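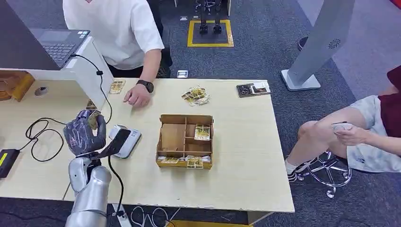 Betik divided counter tray - corrugated, brown, flat packed

Reading time: 4 min

Back in stock. The Betik is the divided tray we get asked for most, and the one that sold out in August before we'd even put it on the front page. New batch is in, 3000 of them, same board, same cut. Prices per pack at checkout.

What it is
Shallow open-top tray with cardboard dividers that slot together. Sits on a counter, a shelf or a market table. Made for small stuff - seed packets, tea sachets, sample cards, buttons on cards, stickers, guitar strings, spice refills. No lid. If you want a lid look at the Pagano, further down.

What you get
- trays, flat, 17 to a pack
- dividers, flat, bundled seperately inside the same carton
- one folding sheet per pack (keep it, the slots confuse people the first time)

No glue needed. No tape either unless you're moving it around a lot, then one strip across the bottom seam.

Board
Plain brown corrugated, unprinted both sides. Takes a rubber stamp well. Takes marker fine. Stickers hold but will pull the top layer off if you peel them later, so stick once. We don't do white. We tried white, it showed every thumb mark and the edges looked gray in a week.

Putting it together
1. Fold up the long sides, then the short ones. Tabs go inside.
2. Press the corners hard. Harder than feels right.
3. Long divider in first, slots facing up.
4. Cross dividers drop down onto it, slots facing down.
5. Push everything to the floor of the tray. If a divider rides high it's in backwards.

First one takes a few minutes. After that you're quick.

Laying out a counter tray
We get emails about this more than about the tray itself so a few notes. Put the slow sellers at the back, standing up. Fast sellers in front, lying flat with the label up, where a hand gets to them. One product per compartment, don't mix flavors or varieties - people dig, and then it's a mess by lunch. Leave a compartment free for price cards or change if you have the room. A half full tray looks picked over so take out a divider and make the spaces bigger when stock runs low.

Stand-up packets need something behind them. Lean them on the divider, or fold a strip of scrap board into a wedge. Thin packets slide, thick ones don't.

Keep the tray in reach of wherever people pay. Sounds obvious but we've seen plenty of stalls with the impulse stuff at the far end.

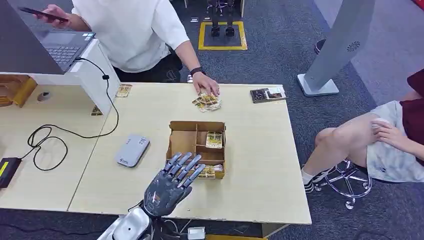 Divided tray with yellow packets in the right-hand compartments.

Weight and stacking
Holds what paper packets weigh, with plenty to spare. Not for jars. Not for anything with a wet bottom. Stacks 8 high when empty and made up, more than that and the bottom one bows. Flat they stack forever.

Outdoors
Okay under a canopy on a dry day. Damp gets in from underneath first, so put a cloth or a bit of plastic sheet down. Once the board goes soft it won't come back, recycle it and fold a new one.

Other trays in the range
Pagano - same idea with a hinged lid, heavier board, better for mailing or carrying to shows.
Ostau - long and narrow, one row, for shelf edges.
The dividers do NOT swap between these. Different slot spacing. Please check before you order spares.

Shipping
Packed at Tororeo, order before 2 in the afternoon and it leaves same day. Cartons are light but wide, so they may not fit a parcel locker. Orders over 105 packs go on a pallet, write to us first for a quote.

Returns
Flat and unfolded, yes. Folded, sorry, no. Crushed in transit - send a photo of the carton and we'll replace whats bent.

Comments

Seed stall, second season with these
Good trays. Lasted the whole spring. Corners went fuzzy but nothing tore. Wish the dividers came in half lengths.

Reply from Tororeo
Half lengths - on the list. For now you can cut them with scissors, go between the flutes.

Anonymous
folded the first one inside out, my fault. sheet could be clearer on which way the tabs go

Tea shop
Do these come deeper? Our sachets stand taller than the sides and flop over when the door opens

Reply from Tororeo
Not the Betik. Pagano is deeper, just fold the lid back underneath.

Anonymous
Ordered Ostau dividers for it by mistake. Can confirm they don't fit.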